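4.2 Effect of background pattern on garment segmentation

The folding subset of the Bramcombe collection was recorded in occupied homes, with hand-held grippers carried one in each hand. Operators worked on whatever surface they would normally use, and in most homes this was a bed. The surface was not covered or changed before recording. As a result the garments are seen against plain sheets, striped covers and printed fabrics, and the last of these proved the hardest for the mask stage described in Section 3.

We split the subset by background. A recording was marked as patterned if the sheet or cover carried a repeated print with at least two strong colours, and as plain otherwise. The subset holds 582 recordings, of which 88 were marked as patterned. Both groups were processed with the same Tian mask network, using the weights from Section 4.1 and no further training. The Kiditz tracker was then run on the masks to give garment outlines over time.

Figure 3 shows a view from the patterned group. The garments are dark and the sheet is bright, so the outer boundary of the clothing is mostly well defined. The difficulty lies elsewhere. Where one black garment rests close to another, there is little contrast between them, and the network tends to return a single region. Narrow parts such as a sleeve or trouser leg are a second source of error, as they cross several patches of the print and the mask may break at each change of colour.
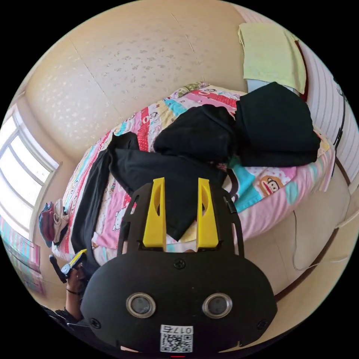

Figure 3. View from one gripper in the patterned group. Dark garments, folded and spread, lie on a patchwork-print sheet; the second gripper is at lower left.

The printed figures on the sheet cause a different fault. Closed shapes with a clear outline, such as the monkey faces in Figure 3, are sometimes returned as separate objects. These false regions are easy to remove when they stay fixed to the sheet, and a simple motion test in the Kiditz tracker rejects most of them. The test fails when the operator drags the sheet along with the garment – a common event near the edge of the bed – and the false region then moves with the cloth.

The gripper fingers and housing also hide part of the work area. The housing stays in the same place in each view and is removed with a fixed mask. The fingers are treated separately, as their gap changes during a grasp. We grow the finger mask by 20 pixels on each side before the garment outline is fitted. Smaller margins left yellow fringes in the garment region, while larger ones removed too much cloth at the point of contact.

Outlines from the patterned group were checked by hand against the Gridberg labelling rules. Merged garments were the most frequent error, followed by broken sleeves and legs. False regions from the print were less common after the motion test, but took longer to correct. We therefore keep the two groups apart in the results that follow, and report merged outlines as errors even where the outer boundary is correct.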